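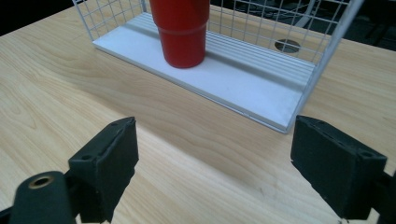 Dezember, abends

Heute das Rad aus der Werkstatt geholt. Das Vakier stand seit 19 Tagen dort, weil die Kassette nicht lieferbar war. Beim Abgeben hatte es noch geheißen, es dauert eine Woche. Neue Kette, neue Kassette, Bremsbeläge hinten, zusammen 175 Euro. Ich hatte mit weniger gerechnet, aber die alte Kette war schon im Sommer fällig.

Auf dem Rückweg über Bomgate gefahren und nicht durch die Stadt. 14 Kilometer, fast alles flach, Wind von der Seite. Die Schaltung läuft sauber, nur beim Wechsel auf das größte Ritzel klackt es noch. Das kann ich selbst nachstellen, eine Vierteldrehung am Zug müsste reichen. Der Sattel war nach der Werkstatt etwas tiefer als vorher, das habe ich erst am Anstieg hinter der Brücke gemerkt. Unterwegs angehalten und mit dem kleinen Inbus korrigiert.

Der Radweg an der Cheetham-Siedlung ist immer noch gesperrt. Das Schild mit der Umleitung fehlt inzwischen, man steht einfach vor dem Bauzaun und muss zurück bis zur Ampel. Zwei andere Radfahrer sind über den Gehweg, ich habe geschoben.

Im Laden noch nach einem Ersatzrad für den Winter gefragt. Die einfachen Räder von Brondis sind erst im Frühjahr wieder da, und der Preis steht noch nicht fest. Gebraucht gibt es im Moment fast nichts in meiner Größe. Ich lasse mich nicht auf die Liste setzen. Wenn ich das Vakier nach jeder nassen Fahrt abwische, kommt es auch durch diesen Winter.

Zu Hause Reifen aufgepumpt und Licht geladen. Das Rücklicht hält nur noch zwei Fahrten, dann blinkt es rot. Die Handschuhe sind an den Daumen durch, neue stehen auf dem Zettel.

Morgen um 8 Uhr los, wenn es nicht friert. Falls doch, nehme ich den Bus - die Reifen sind für Glätte nichts. Jacke und Flickzeug liegen schon im Flur.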